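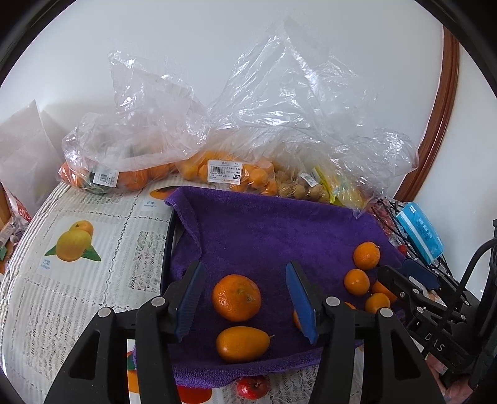
Salcombe Residents' Board > Shared Kitchen > Receiving and sorting small citrus

Pendo Muriithi
Posted 26 Oct 2026
Members of the kitchen group are asked to comment on the procedure for small citrus before it is added to the kitchen handbook. The draft reads as follows. Mandarins and kumquats are to be taken out of their produce bags on the day they arrive. Fruit is to be laid out on a clean terry towel and checked for soft spots, mold and split peel. Sound fruit goes to the refrigerator drawer. Anything soft is to be used that day or discarded. Price labels should be kept until the purchase has been entered in the kitchen account.

Rawan Rizk
I support the draft with one reservation. Kumquats are eaten with the peel on and should be washed before they are served. The draft does not mention washing at all.

Kevin Correa
Washing at the receiving stage would be a mistake in my view. Fruit put away damp spoils sooner, and the drawer in the Nzioka wing has had mold twice since February. Wash at the time of use.

Rawan Rizk
I did not propose washing at receiving. I proposed that the handbook mention it. A line under "Serving" would meet my concern.

Naomi Muli
May I ask why a towel is required? The tablecloth can be wiped down, and the towels have to be laundered after each delivery. With 65 households drawing on the same linen shelf, this is not a small matter.

Pendo Muriithi
Round fruit rolls on the bare cloth. The towel holds it in place and shows dirt from the bags. I would accept one towel per delivery, set aside for this purpose and washed with the regular load.

Naomi Muli
One towel per delivery is acceptable. Please specify a dark color. The white ones are for guests.

Apinya Yensuk
Two further points. First, physalis should be left in the husk until it is eaten, and it should not be sorted together with the citrus. Second, please do not pile mandarins on top of kumquats. The last crate from Wolus was stacked in that manner and 9 kumquats at the bottom had to be thrown away.

Kevin Correa
Agreed on the physalis. On the piling, I believe the fruit was already bruised when it was delivered, and I wrote to the supplier to that effect.

Apinya Yensuk
That may be so. The instruction is still worth including.

Pendo Muriithi
The text will be amended to cover washing at the time of use, a single dark towel, physalis kept separate, and no stacking. Mr. Correa and Ms. Yensuk may continue the matter of the crate by private message. Further comments on the wording can be posted here until Friday.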